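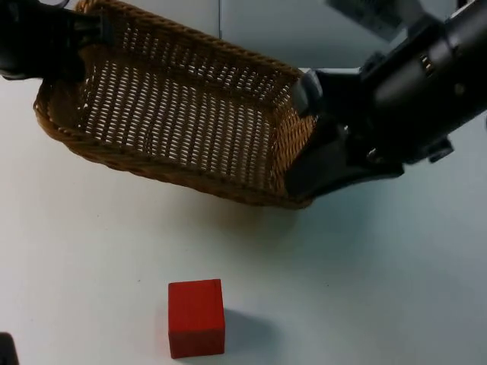 I failed my first try at writing this chapter, and I failed it because I began with looms. Looms are wonderful, and we'll get to them in Chapter 5, but they hide the very thing I want you to see first, which is that two sets of strands can hold each other in place with no glue, no nails and no knots. A basket shows it much better. Look at the wicker one at the top of the page: the strands lace over and under each other and leave small rectangular gaps the whole way around, and you can see right down to the woven floor. Then look at the rim, which is thicker and rounder than anything else in the piece. It's braided. Keep that rim in your head, please, because we'll be back to it before the chapter is over!

Chapter 3
Over, Under, and Why It Stays Put

What you'll need for this chapter: scissors, heavy paper, a ruler, a handful of paper clips, and a flat place to work.

I learned to weave from my aunt, who kept a coffee can of soaked reed by the back steps and let any kid who wandered past have a go. My first basket leaned so badly that it couldn't hold an apple without tipping over. I still have it (it holds pencils, leaned up against a wall). What I remember best is how floppy the strands were when I picked them up one at a time, and how stubborn they got once they were crossed. I must have asked her a dozen times what was holding it together. She'd say "it is," meaning the basket, and go back to her own work.

She was right, too, although it took me until college to be able to say why. So let's see if we can get you there in an afternoon.

3.1 The words we'll use

Basket makers divide their strands into two jobs. The ones that stand still and give the shape are called stakes. The ones that travel in and out between the stakes are called weavers. (Yes, the person is also a weaver. You get used to it.) In cloth, the same two jobs belong to the warp and the weft, and if you've already met those words you can carry them straight over.

The simplest pattern is over one, under one. On the next row you do the opposite, under one, over one, so that every stake is pinned from the front on one row and from the back on the next. This is called plain weave, or randing if you're talking to willow people. Twining is a bit different: you use two weavers at once and give them a half twist between each pair of stakes. It's slower and it eats up material, but it grips like crazy.

3.2 What friction is doing

Pull on a single strip of paper lying on a table and it slides right off. Now slip it over and under four or five other strips and pull again. It drags. At every crossing the strip has to bend a little, and because it wants to straighten out again it presses on its neighbor. Pressing means friction. One crossing gives you hardly any, but the crossings add up fast, and a small square mat with ten strips going each way already has 100 of them.

My friend Larasati Chong teaches this same material to high school students in Nustirbridge, and she has them guess before they pull. Most of them guess that a tighter weave will always be stronger. It's a good guess, and it's right up to a point. If the strands are packed so close that they have to bend sharply, stiff material such as willow starts to crack on the outside of the bend. A more open weave uses less stuff, lets air through (great for onions, terrible for flour), and can still carry a surprising load.

3.3 The trouble with edges

Everything I've said so far is about the middle of the weave. At the edge it all falls apart, and I mean that literally. The last row has no neighbor above it, so there's nothing to keep it from riding up off the ends of the stakes. Once it goes, the row below it is the new last row.

That's the job of the border. The usual way to make one is to bend the stakes over and tuck or braid them into each other, so the parts that used to be loose ends become the thing that locks the top. It also gives you a thick edge to lift by, right where people like to grab.

Try it: a paper mat

Cut 15 strips of heavy paper, each an inch wide and a foot long. Lay eight of them side by side and weave the other seven across in plain weave. Push the rows snug with your ruler. Now hold the mat up by one corner strip and give it a gentle shake. Write down which strips move first.

Next, fold the loose ends over the outside strip on all four sides, tuck them back into the weave, and clip any that won't behave. Shake it again, same as before. Save this mat! We'll be cutting a hole in it in Section 3.4, where we look at what happens when a single strand breaks and how far the damage travels.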